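Equipment Plan and Budget for a Second Hand-Held Gripper Recording Station
Student project report, Monique Pons and Siiri Vaher

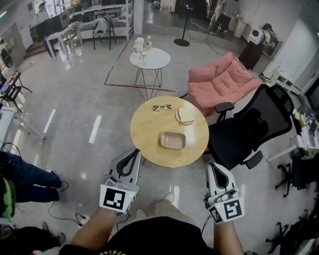 The project group was asked to prepare a purchase plan for a second recording station, to be in use by the end of February. The first station was put together from whatever was in stock, and no record was kept of what each part had cost or why it was chosen. For the plan, we therefore started from the work itself: one seated operator, a pair of hand-held grippers, a round table and a few household objects such as a plate, a tray and a pair of glasses. Each gripper needs a flat marker on its front face that stays in view of the head camera, and the left one has a cable running down towards the floor, so the position of the sockets has to be settled before the furniture is.

1. Scope

The plan covers the grippers, markers, cables, power, table, seating and task objects. It leaves out the recording computer, which the department replaces from a separate budget, and staff time. Software licences are also left out, as the existing Kiden licence covers both stations.

2. Requirements

The requirements were agreed with the operators over two short meetings.

R1. The operator must be able to reach the whole table top while seated, without leaning so far that the head camera loses sight of the near edge.
R2. Both grippers must be able to run through a full session without a change of power source.
R3. Markers must be replaceable without tools in under 2 minutes.
R4. No cable may cross a route used for walking unless it is covered.
R5. Task objects must be ordinary goods that can be bought again in the same size and colour.

R5 caused the most discussion. Siiri Vaher wanted a fixed set from one supplier, for the sake of repeatable sessions. Monique Pons preferred mixed objects bought locally. The plan keeps a small fixed set for reference sessions and leaves a line in the budget for mixed objects.

3. Options for the grippers

Three options were compared.

Option A is to buy a matched pair from Paltis, the same model as at present. The fingers, markers and calibration files could be shared between stations. Delivery is slow, and the supplier does not sell spare finger pads separately.

Option B is the Hamel pair. The purchase price is lower and spare pads are sold in packs. The marker mount is at a different angle, so the calibration would have to be repeated and kept apart from the existing one. Operators who move between stations would also need to get used to a heavier trigger.

Option C is to build a pair in the workshop from printed parts. Material costs are low, but the workshop could not promise a date, and the group had no means of testing how the printed parts wear.

Option A was chosen. Sharing the calibration files was given more weight than price, as a fault in calibration is usually found only after the recordings have been processed. Option C was kept as a source of spare outer parts.

4. Markers

Printed paper markers on card were tried first. The corners lifted after a few days of handling. The plan specifies matt printed plates with a clip fixing, which meets R3. Gloss plates are cheaper but gave reflections under the ceiling lights during our trial, and the tracking dropped out whenever the wrist was turned outwards. Spare plates should be ordered together with the first set so that they come from the same print run.

5. Table and seating

A round table has no corners to catch the forearms, and the operator can shift the chair a little to either side without changing the reach. The drawback is that there is no straight edge to line objects up against. We propose a pale top with a plain surface, bought from Clumholm at 149 pounds. A square table from the same range was cheaper, but two of the operators knocked the grippers against it in the trial.

The operator's chair should not have armrests. Armrests limit the downward movement of the elbows and, in our trial, caused short breaks in the recorded path. A stool was rejected because sessions last 45 minutes.

6. Power and cables

One station needs 4 sockets: two for the grippers, one for the camera unit and one spare for a charger. The spare should not be dropped to save money. In practice it will be taken up, and without it a second strip ends up plugged into the first. The power strip is to be fixed to the underside of the table and fed by a single lead in a floor cover. Cable covers are priced by the metre, and the length should be measured once the table is in place. We allowed roughly a fifth extra for bends.

7. Order of purchase

The grippers go first on account of the delivery time. The table and cable covers follow once the floor position has been approved. Marker plates are ordered when the grippers arrive and the mounts have been checked against the drawing. Task objects are bought last, from petty cash, with receipts kept by station.

8. Open points

The supplier has not confirmed whether the warranty covers finger pads. If it does not, a yearly sum for pads must be added to the running costs. The position of the second station also depends on a decision about storage in the same room, and until that is made the lead length in section 6 is provisional.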